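**Workshop notebook, Gratulthorpe branch room. Entry for Feb 28, 2019**

Subject: preparation of the travelling display on the Urkero laundry dispute, and the recording of former members' accounts.

The branch executive has confirmed that the display will open in the main hall at Gratulthorpe and then move to the Flitska office. The content was agreed in December. The dispute began over the removal of paid breaks from the pressing room at Urkero and lasted 29 days. At its height 740 members were out across the laundry, the dye house and the transport yard.

Work completed today:

- Panels 1 to 20 checked against the branch minute books. Two dates on panel 6 were wrong and have been altered. The wording on panel 11 ("the company gave way") has been replaced by the terms of the settlement as signed.
- Handbills sorted by week of issue. The Güneş Press handbills carry no date and have been placed by their content. Colleagues who know the order better are asked to write it in pencil on the sleeve and not on the paper.
- Strike fund ledger copied. The original has gone back to the cupboard. The spine is weak and the volume is not to be opened flat.

The large banner was not unrolled. The lining has come away along the lower edge and the branch should take advice before it is hung. If it cannot be hung in time, the pole and the cords may be shown with a full-size print.
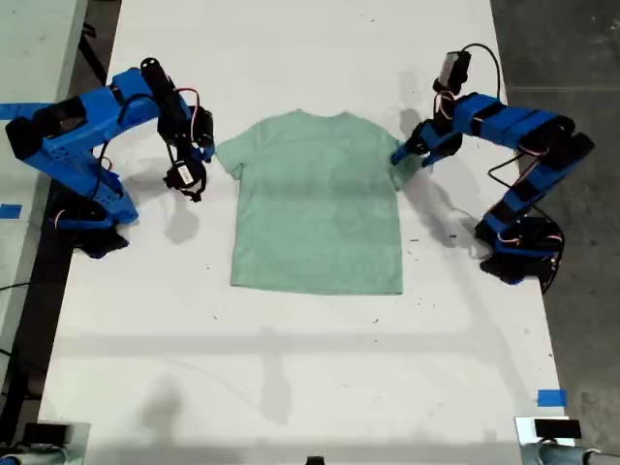
## Recorded accounts

Three recordings are now complete, two from the pressing room and one from the transport yard. The sound on the second is poor for the first few minutes, where the heating can be heard. The part concerning the picket at the north gate is clear and may be used.

The accounts differ on one point of substance. Both pressing room members state that the walkout began at the morning break. The transport yard member places it after the midday meal. The minute book gives no hour. Panel 3 will therefore say "on the first day" and the two versions will be printed side by side in the booklet. The branch should not choose between them without a further source.

Consent forms are signed for all three. One member has asked that her former address be left out, and this has been marked on the transcript.

## Matters outstanding

1. Booklet text to be sent to the Flitska office for reading. The section on hardship payments is still too long.
2. Permission for the Güneş handbills. A letter has been sent and no reply received.
3. Panel 14 to be reprinted. The caption gives the name of the union before the merger, and the photograph was taken after it.
4. Seating plan for the opening. Retired members to have the front rows, with a clear space at the end of each row for wheelchairs.
5. Display boards: the hinge on the grey set remains stiff. Oil requested.

The key to the document cupboard has been returned to the branch office. The next entry should record which handbills have been moved, by sleeve number.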